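Can a robot fix your computer?

A company called Teltex says yes. It sells a repair service to schools, and its ad promises "any computer, good as new." Any computer? That's a big promise – so let's ask some questions.

The robot uses a gripper, a kind of hand with finger pads. Teltex says it has practiced 300 times. But practiced on what? The same computer, over and over? The ad doesn't say.

Rehema Kariuki teaches computer class in Ornville. "A person still has to open the case and plan the job," she says. "I'd want to know who gets paid to do that."
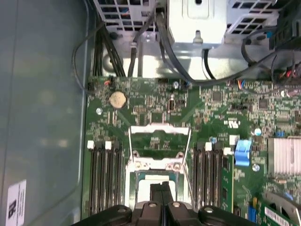
Finger pads over the open socket, the spot where the computer's main chip goes.

A socket is a fussy place for any hand. Before your school pays $189 per computer, ask Teltex how many repairs went wrong – and who pays for those.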